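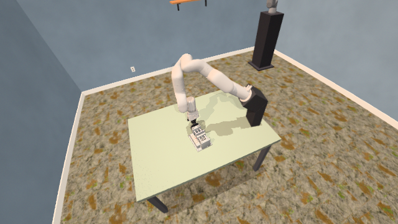
A robot arm over a small white structure on a pale green table.

The dining table in Myrto Deligiannis's house in Nurnlow seats eight, and for most of the past decade it has seated no one. It held the ironing, then a sewing machine, then the tax. Her family ate at the kitchen bench on stools, or in front of the telly with plates on their knees. When her youngest moved out she measured the table, listed it online for $200 and had no replies.

"I dropped it to fifty and still nothing," she says. "A bloke rang to ask if I'd throw in the chairs and deliver it. I said the chairs were already in."

She kept it. She has since become interested in why a piece of furniture that her parents saved for over two years is now difficult to give away, and she has spent a good deal of time talking to people who make, mend and sell tables.

The short answer is floor space. A formal dining room used to be a selling point in a brick house of the kind built all over Nurnlow, and it came with a door that could be shut. Later owners knocked out the wall, put in a long bench with a sink in it and called the whole area the living zone. The table was left floating between the couch and the fridge. In a flat it may not fit at all.

At Galanis, a secondhand furniture shop behind the railway station, big extension tables now stand on their ends along the back wall with the leaves strapped to them. The shop takes very few. What goes out the door quickly is a four-seater with plain legs and a top that can be wiped. Drop-sided tables sell well too, particularly to renters, who like being able to fold one flat and carry it up a stairwell. Turned legs are slow. Glass is slower, and the shop stopped accepting it after a bad afternoon with a trolley.

The makers tell a similar story. Goltance, a workshop on the edge of town, built mostly dining suites until its order book thinned out. Its main line now is a table called the Tromamel, which comes in one width and two lengths and is sold without chairs. Customers ask whether it will take a laptop, a monitor on a clamp and a child's homework. They ask about power boards. Deligiannis says that on the morning she visited, the word "dinner" came up only when the kettle was on and somebody wanted to know what she was cooking that night.

Height is the detail the workshop argues over. A table that is comfortable for eating is a little high for typing, and most people who work at one end up with sore shoulders and blame the chair. Goltance tried a lower version. Buyers sent it back, complaining that their knees touched the rail. The Tromamel went to the old height again, with the rail set further in, and the advice that goes out with it is to buy a cushion.
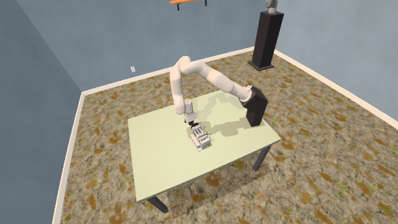 Placement matters as well, and it is where most households go wrong. A table pushed against a wall loses a side and gathers mail. Pulled out into the room, it gets used, but people have to be able to walk past a chair with someone sitting in it. Deligiannis found that her own table had been too close to the sideboard since the day it arrived. Anyone on that side had to stand up when the cutlery drawer was opened, so the family stopped using that side, and after a while they stopped using the rest.

She moved the sideboard into the hall. She took out both leaves and put them under the spare bed, wrapped in an old doona cover. With the leaves gone the table seats four, which suits the number of people who are usually there, and it can be laid and cleared in a few minutes.

Not all of her friends were persuaded. One has eaten at the bench for years and sees no reason to carry food 3 metres further. Another bought a small round table for the verandah and uses it from September until the weather turns, then goes back to the couch. Deligiannis thinks both arrangements are perfectly sensible. Her own view is only that people should work out where they like to eat before they buy anything, and that shops should have a chair at every table so customers can sit down properly and put their elbows on it.

Repair is cheaper than she expected. A wobble is usually a loose corner block, and glue and a clamp overnight will fix it. Heat marks in an oiled top can be sanded back by hand. Lacquer is harder, and the workshop would sooner strip the whole surface than patch it.

Hers still has a burn near one end from a fondue pot. The sewing machine is back on it for now, as she is taking up curtains for her daughter's new place.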